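Fahy Opens Its Simulated Kitchen to Visitors for a Day of Household Robotics

LONEMBY, August 12, 2026. Fahy welcomed 287 visitors to its Lonemby lab for an open day built around Hallometti, the simulated home where the company's household robots learn their chores. Guests followed the work live on the big screens. 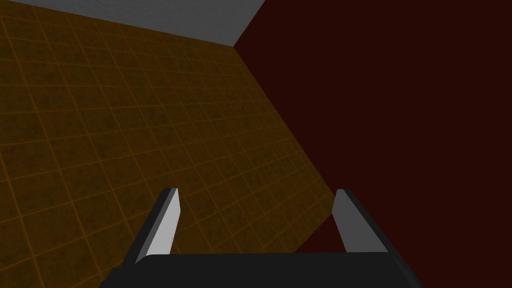 Three views from inside the Hallometti simulation.

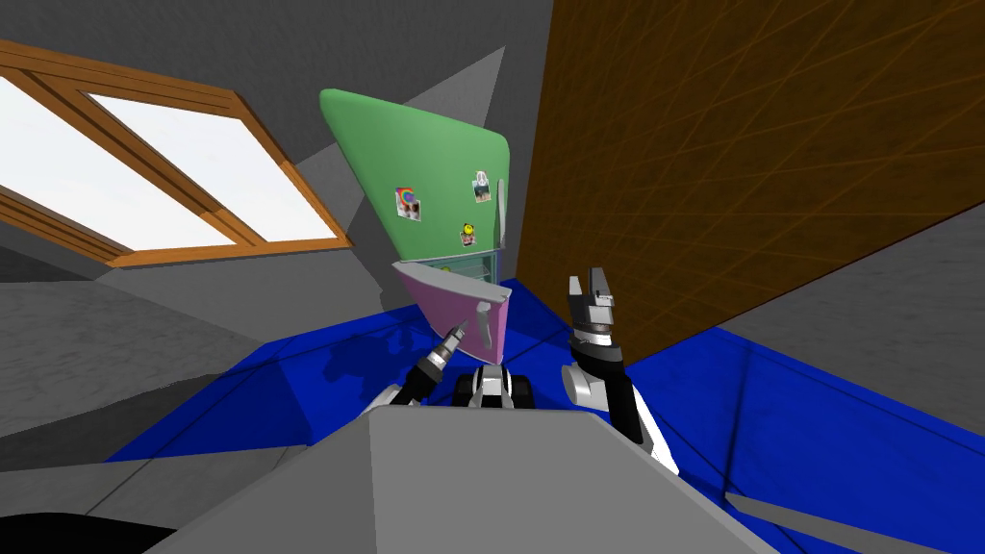
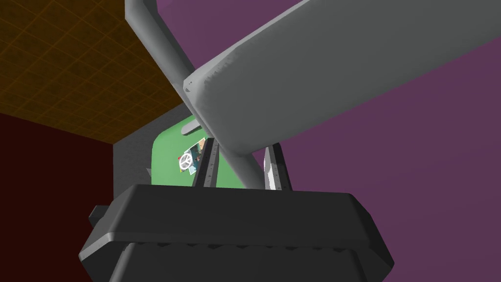

By Kai Dreßler
Communications Lead, Fahy

Most people who came through the door had never watched a robot practice, and plenty of them stayed much longer than they'd planned! The day's theme was the refrigerator, a thing everyone in the room had opened that same morning without a second thought. For a two-armed robot it means finding the handle, getting the grippers in place and keeping both arms out of the way of a swinging door.

The simulated refrigerator has a green upper door with magnets on it, including a yellow smiley face, and a pink door underneath. Younger visitors took to the magnets right away and wanted to know if the robot could move them around. (It's on our list.)

"I loved the questions," said Liya Berhe, who leads simulation at Fahy. "One girl asked me if the robot gets bored. Her grandfather asked how we decide what counts as an open door, and we talked about that for half the break. We're still arguing about it in the office."

Visitors could switch between a wide view with both arms in sight and close views looking out past a gripper's two fingers. The close views were the crowd favorite, even though they take some getting used to, with walls and ceiling running off at odd angles as the arm turns.

In the afternoon, 49 guests joined a hands-on session with Grekinik, the control software our team uses to steer the simulated arms. Everyone got a turn, and between them they logged 644 attempts at kitchen tasks. Berhe's team will go through the recordings over the next few weeks.

Fahy has 22 people on staff, and nearly all of them were on the floor to answer questions. Thanks to everyone who came, and to the neighbors who let us fill up the parking lot.

The next open day is planned for April. School groups and clubs are welcome to get in touch with the Lonemby office to reserve places.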